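I've had the Stevico Erel for 16 days now and I can't stop talking about it, so my sister told me to put it on the blog and leave her alone. Fair enough!

First thing, the battery. My old Preltia was gasping by lunch (I carried a charger in my coat like a snack), and with this one I left home on Monday morning, used maps half the day, called my mom twice, and still went to bed with plenty left. I forgot to plug it in and the alarm went off anyway.

The screen is great too — bright enough to read at the bus stop with the sun right on it. It's a 780 nit panel on paper, and a few pricier phones go higher, but I haven't once had to cup my hand over it.

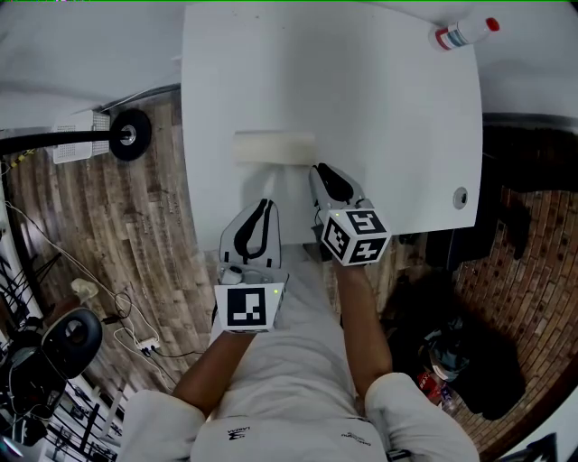 Then there's the camera, which I expected to hate at this price. Daylight shots are crisp and the colors look like the colors I remember. Night mode is slower, and if the dog moves you get a dog-shaped smear, but streetlights come out lovely.

Not everything is perfect. The speaker is tinny, the back picks up fingerprints all day long, and the keyboard kept switching itself to Estonian until Vija Kivi left me a comment with the fix (turn off language suggestions, second menu down — thank you, Vija!).

I paid 600 for the bigger storage. The small one is 500, and if you stream your music I'd go for that and spend the rest on a decent case. Mine's a green Plattner and I love it. Update coming in February once the new software lands.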